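공유주방 브릴트사이드 입주자 정기회의록 (11월)

장소: 2층 회의실
시간: 오후 3시 15분 ~ 4시 40분
참석: 니카노르 갈린도(진행), 이사우로 말도나도, 이첼 아얄라, 안토니나 자하르첸코
불참: 야치리 만리케스(위임, 서면 의견 제출)
기록: 이첼 아얄라

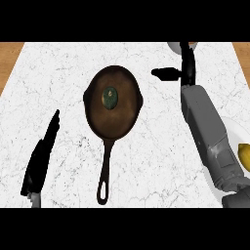

1. 지난 회의록 확인

지난달 회의록을 참석자 전원이 확인함. 3번 안건 중 냉장창고 사용 시간이 "오후 10시까지"로 적혀 있으나 실제 합의는 오후 11시까지였다는 이사우로의 지적이 있어 고치기로 함. 그 외 수정 사항 없음.

2. 예약 방식 변경

현재 예약은 벽에 붙인 종이 일정표와 단체 대화방 두 군데에서 받고 있음. 지난달에 같은 시간대가 겹친 일이 두 번 있었고, 두 번 다 종이에는 적혀 있으나 대화방에는 올라오지 않은 경우였음.

니카노르가 예약 프로그램 닐타우를 한 달간 시험해 본 결과를 보고함. 휴대전화로 예약과 취소가 가능하고, 변경 사항이 전원에게 알림으로 감. 단점은 반복 예약을 매주 새로 넣어야 한다는 점. 안토니나는 새벽 작업이 매주 고정이라 번거롭다고 함. 니카노르가 고정 예약분은 월초에 한꺼번에 입력해 주기로 함.

야치리의 서면 의견: 종이 일정표를 없애는 데는 반대. 휴대전화를 보관함에 넣고 일하기 때문에 벽에서 바로 볼 수 있어야 함.

논의 끝에 다음과 같이 정함.
- 12월부터 예약은 닐타우로만 받음
- 종이 일정표는 매일 아침 닐타우 내용을 출력해 붙임. 손으로 고쳐 쓰지 않음
- 출력은 그날 첫 사용자가 맡음
- 예약 시간에서 30분이 지나도 연락이 없으면 다음 사람이 쓸 수 있음

찬성 4, 위임 1. 가결.

3. 배기 후드 청소

안쪽 후드의 기름받이가 다시 찼음. 이사우로가 업체 두 곳에 견적을 물어봄. 팔로미노는 필터 세척과 덕트 안쪽 청소를 함께 하고 작업에 반나절이 걸림. 스쿠스토디에르는 값이 더 싸지만 덕트는 별도이고, 영업시간 외 작업은 받지 않음.

안토니나가 작년에도 필터만 청소했다가 두 달 만에 냄새가 올라왔다고 말함. 덕트까지 하는 쪽으로 의견이 모임. 팔로미노에 맡기기로 하고 이사우로가 날짜를 잡음. 작업 당일 오전은 주방 전체를 비워야 하므로 날짜가 나오는 대로 공지하기로 함.

비용은 공동 관리비에서 지출. 이번 달에 남은 금액으로 충당되는지는 니카노르가 확인해 다음 회의 전에 알림.

4. 포장 용기 공동 구매

이첼이 제안함. 각자 따로 사는 종이 용기를 한꺼번에 주문하면 단가가 내려감. 공급처의 최소 주문 수량은 1,000개이고, 크기는 섞어서 주문할 수 있음.

필요 수량을 돌아가며 확인함. 안토니나는 작은 것으로 400개. 이사우로는 지금 쓰는 용기가 아직 많이 남아 이번에는 빠지겠다고 함. 니카노르는 큰 것만 필요하며 수량은 나중에 알려 주기로 함. 야치리는 서면에 수프용 뚜껑이 맞는지 먼저 보고 싶다고 적음.

견본을 받아 본 뒤 결정하기로 함. 이첼이 견본을 신청하고, 도착하면 2층 선반에 둠. 보관 장소에 대해서는 이사우로가 창고 왼쪽 선반이 이미 꽉 찼다고 하여, 주문하게 되면 각자 몫을 사흘 안에 가져가는 조건을 붙이기로 함.

5. 냉장창고 표시

이름과 날짜가 없는 통이 계속 나오고 있음. 지난주에 안토니나가 정리하면서 주인을 찾지 못한 소스 통 세 개를 버림. 그중 하나는 야치리의 것이었고, 서면으로 다음부터는 버리기 전에 대화방에 먼저 올려 달라는 요청이 있었음. 안토니나는 그렇게 하겠다고 함.

표시 규칙을 다시 확인함.
- 이름, 내용물, 넣은 날짜를 모두 적을 것
- 뚜껑이 아니라 통 옆면에 붙일 것
- 표시가 없는 것은 대화방에 사진을 올리고 하루 뒤 폐기

라벨지와 유성펜은 문 옆 바구니에 채워 두기로 함. 펜이 자꾸 없어진다는 말이 나와 끈으로 묶어 두기로 함. 담당 이첼.

6. 연말 운영 시간

건물 관리 쪽에서 연말에 화물 승강기 점검이 있다고 알려 옴. 점검일에는 계단만 사용할 수 있음. 정확한 날짜는 아직 통보받지 못함. 밀가루나 기름처럼 무거운 납품이 있는 사람은 미리 당겨 받을 것.

연말 주간의 새벽 사용을 원하는 사람은 안토니나와 이사우로 두 명. 오븐이 겹치지 않도록 두 사람이 따로 시간을 맞춰 닐타우에 올리기로 함. 난방은 평소대로 새벽 5시부터 들어옴.

7. 기타

- 뒷문 열쇠 하나가 잘 돌아가지 않음. 니카노르가 새로 복사함.
- 음식물 수거통을 저녁에 미리 내놓으면 고양이가 뒤진다는 이웃의 민원이 있었음. 마지막 사용자가 뚜껑을 잠그고 나갈 것.
- 신규 입주 문의가 한 건 들어옴. 절임 반찬을 만드는 사람으로, 오후 시간대를 희망함. 니카노르가 한번 만나 보고 다음 회의에서 이야기하기로 함.
- 안토니나가 식기세척기 세제를 바꾼 뒤로 유리 그릇에 얼룩이 남는다고 함. 남은 것까지만 쓰고 전에 쓰던 제품으로 돌아가기로 함.

할 일 정리

니카노르: 고정 예약 입력, 관리비 잔액 확인, 뒷문 열쇠, 신규 문의자 면담
이사우로: 팔로미노 일정 확정 및 공지, 연말 새벽 시간 조율
이첼: 용기 견본 신청, 라벨지와 펜, 회의록 공유
안토니나: 연말 새벽 시간 조율, 세제 주문
야치리: 견본 도착 후 뚜껑 확인

다음 회의는 12월 둘째 주, 같은 시간. 안건은 회의 사흘 전까지 대화방에 올릴 것.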